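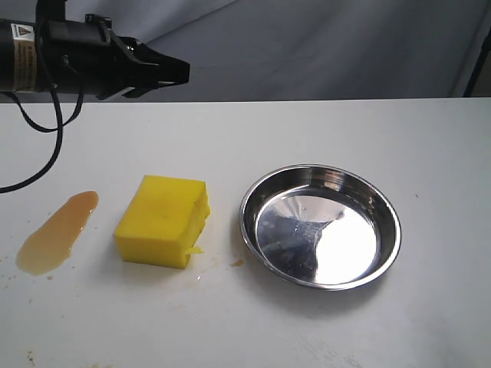
Stories Archive Contributors Submissions Contact

Archive > Short fiction > Working Lives

The Collar

The man from Rovard had called it a ten-minute job, and Eluned Prydderch had written that down, with the time, in the back of her notebook. She kept a page there for things salesmen said.

The arm stood at the end bench at Urnside, under the window that didn't open. It had come in January with a binder and a promise. The binder said the gripper would hold its position for the life of the collar. It did not say how long a collar lived.

"It's drifting," said Caruso. He was young and liked everything to be software. "I've set the zero again. It's fine for an hour and then it's off."

"Off by how much?"

"Over 2 millimetres, by dinner time."

"And you set it again."

"I set it again."

She looked at the sponge, which had one end chewed to bits. The arm was meant to pick it up, wipe the table and put it down. For weeks it had been picking up the sponge a little lower and a little further left than it was told to, and each time it had taken a bite.

"You could have asked the sponge," she said.

Caruso said the people at Cevel had an update coming that would correct for it. The arm would learn where its own hand was. Eluned had been mending things for longer than Caruso had been alive, and she had never met a loose bolt that could be talked round.

"Turn it off," she said.

"It's in the middle of a run."

"Turn it off at the wall."

He did. The arm gave the small sigh it always gave, and stayed where it was. She took hold of the gripper between finger and thumb, as you might take a child's chin to look for jam, and moved it. It should not have moved. There was a click in it so faint that she felt it more than heard it.

"There's your software."

Caruso came and felt it for himself. He did it several times. He had gone rather pink.

"The log says the joints are perfect," he said.

"They are. The joints know where the joints are. After that there's a collar and some little bolts, and they don't write anything in the log."

She took the gripper off. It came away too easily, and she laid it on a cloth. The inside of the collar had a bright ring worn into it where the metal had been rocking. One bolt was in crooked. It had been put in crooked, she thought, on the first day, by somebody with a train to catch, and then tightened until it felt like enough. She looked up the setting. Page 129, in grey type, under a drawing of a different model.

"Will it need a new one?" Caruso asked.

"It'll need a new one. It won't get one until someone at Rovard has told us it's our fault." She was cleaning the threads with a bit of rag wound round a matchstick. "Pass me the small wrench. Not that one. The one that clicks."

She packed the collar with a turn of shim and put the bolts in by hand, all of them, before she tightened any. Then she went round them a little at a time, crossways. Caruso watched the way he watched videos, waiting for the part where something happened.

"How do you know it'll hold?"

"I don't. That's why you're going to mark it."

She gave him the paint pen, and he drew a thin white line across each bolt head and on to the metal beside it. If the lines ever stopped meeting, he was to ring her before he touched a keyboard. She made him say it back.

They poured fresh syrup on the table, put down a new sponge and switched on at the wall. The arm woke, looked about itself in its usual manner, and reached. It picked up the sponge cleanly by the middle.

"There!" said Caruso.

"That's one," said Eluned. She pulled up a stool and wrote in the notebook: Jun 21, 2019, collar shimmed, not cured. Under it she ruled a column for the runs, and settled down with her tea to see how it did by the ninth.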